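The Engineers of Birklow Creek

By Etornam Essien
9 November 2021

: Slow streams, ponds, marshes and lake edges across nearly all of the United States and Canada, missing only from the far northern tundra, the driest deserts and most of peninsular Florida.

I had been sitting on a wet log above Birklow Creek for most of an evening when a brown head broke the surface and drew a long, clean V across the pond. Then came the slap! If you have never heard a beaver's tail hit the water at close range, think of somebody dropping a paving stone off a bridge. Every frog in the place went quiet, and so did I.

The North American beaver is the biggest rodent on the continent, and a good-sized adult weighs as much as a Labrador. Its front teeth never stop growing. The outer enamel is orange (that's iron, and it makes the teeth wonderfully tough) while the softer material behind wears away faster, so every bite keeps the edge sharp. A clear set of eyelids slides over the eyes underwater, the ears and nostrils close, and the lips shut behind the teeth so the animal can gnaw a branch without swallowing half the pond.

And what they build! The dam at Birklow is a long, low curve of alder and mud, packed with stones along the upstream side. Behind it the water has spread back through the willows into a chain of pools, and in September those pools were alive with young trout, wood ducks and more dragonflies than I could follow. A great blue heron worked the shallows as if it owned the deed.

Fur trappers emptied these valleys long before anyone thought to write down what lived in them. The Birklow animals came back on their own, working upstream from the Duvent marshes, and the first new lodge appeared just below the old Atcombe road. Some of the neighbors were less pleased than I was. A culvert flooded, and a stand of apple trees came down. The fix was a pipe run through the dam to hold the pond at a steady level, with wire cages around the trees worth saving. Both are still there, and so are the beavers.

They don't hibernate. In fall the whole family, usually the parents with this year's kits and last year's, cuts branches and sinks them in the mud beside the lodge. When the ice comes they swim out from an underwater door, grab a stick and eat the bark indoors, in the dark, like people raiding a pantry.

Go at dusk, stay downwind and bring something dry to sit on. Look for pointed stumps with fresh pale chips around them, and for the smooth muddy slides where branches have been dragged to the water. Then wait a little longer than you want to.

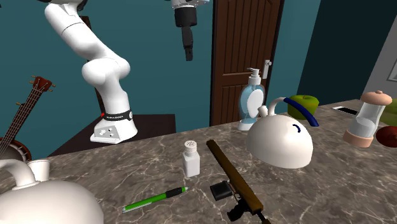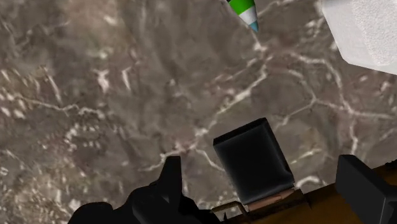 Computer renderings: a white robot arm and a gripper near a dark wooden door, first; veined marble, second.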